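Every few months somebody sends me a chart of grippers ranked from best to worst, and every few months I waste an evening on it. The latest came out of a group test at Karkstead in September, and it put the Flerkeo hand-held unit on top by 37 points. Thirty-seven points of what, I asked. I am still waiting.

My trouble with these comparisons is that they test the tool on the tool's favourite day. You get a bare bench, one lamp, a foam block the colour of a traffic cone, and a grad student who has picked up that same block 649 times. Of course the numbers look lovely. I could get a decent score out of a pair of salad tongs under those conditions, and the tongs would be cheaper than the $2000 the Undodness people want for theirs.

Cloth is where the talk dries up. A shirt in a heap has no proper edge to grab and never lands the same way twice. Ikechukwu Garba, who ran the folding trials I sat in on, told me he throws out any session in which the operator has got too good at it. I liked him for that. He also wouldn't tell me which gripper he preferred, and after pestering him for most of an afternoon I think he has no favourite.

The Uçar fans will say soft fingers fix all this. Maybe. I've used them for 10 sessions and my view is that they forgive a sloppy approach, so you get sloppy data that looks tidy. Stiff fingers at least let you know when you've missed. Then there's the wide lens argument, which I find even thinner. Yes, a fisheye takes in most of the room. It also bends every straight line in it, and the software people keep promising me the bend doesn't matter while quietly spending weeks on calibration.

I'm not against any of this gear. I'd just like to see a comparison done in a spare bedroom with the washing on the floor, by someone who'd never held the thing before lunch, and with the failed tries left in the count. Until one turns up I'll keep my money and go on folding my own shirts - badly, my wife says, but without firmware updates.

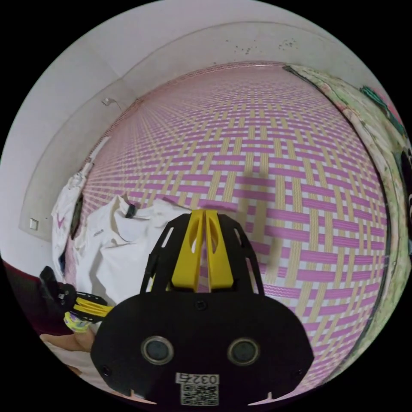
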